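Help wanted for table clearing and kitchen tidying sessions (paid, part-time)

Plutisis is a small household service. We prepare furnished flats between one tenant and the next, and we also help people who cannot manage the daily tidying by themselves. We are looking for two persons to join us from April. The work is light, but it asks for patience and a good eye.

You will work mostly at the dining table and on the kitchen floor. After a meal or a snack there is always the same kind of mess: fruit peel, wrappers, small boxes, a dish which somebody forgot. Your task is to decide what goes to the bin, what goes back to its place and what must be asked about first. 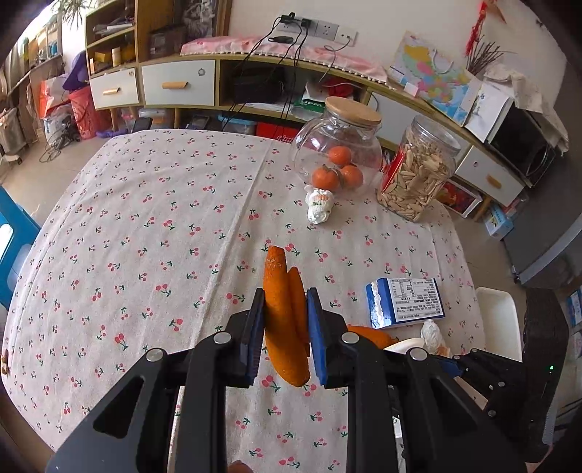 Each session takes 2 hours and you will have 12 sessions in the first period. You work in a pair, and the first two sessions are together with Comfort Owusu, who trains all our new people. She will show you our order of work: first the food rests, then the paper and packaging, then the dishes, and the cloth at the very end. Please do not shake a tablecloth over the floor – we fold it inwards and carry it to the sink.

Things which we do not throw away without asking are medicine packets, receipts, letters and anything with handwriting. If a box is closed, it stays closed.

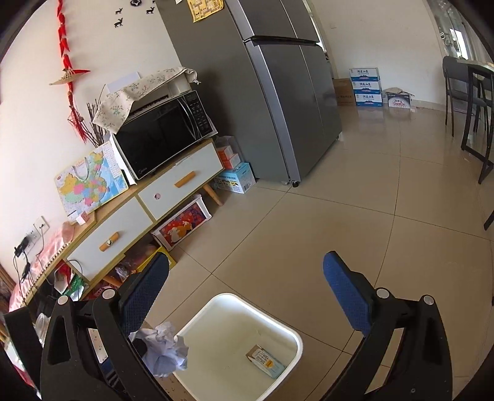

Sorting of waste is a part of the job where we are quite strict. Paper and card must be kept apart from fruit peel, and this must be done before the bag is tied. A flat carton lying at the bottom of a small white wastebasket, with crumpled paper bulging over the rim, is easy to miss when you are in a hurry, so we ask you to look inside every bin before you empty it. Then the floor around it is wiped, also under the edge of the cabinets.

What we expect from you: you are at least 18 years old, you can bend and kneel without pain, and you understand simple written instructions in English. Experience in cleaning is welcome but it is not necessary. You should not be allergic to citrus fruits.

What we offer: 700 euros for the full first period, paid in two parts, and your travel costs. Gloves and aprons are provided. After this period we can speak about a longer contract.

To apply, please write a short letter to Obed Agbenyega at the Plutisis office and tell us on which hours you are free – mornings are preferred. A CV is not needed. The last day for applications is January 19, 2026. We answer to every letter, also when the answer is no.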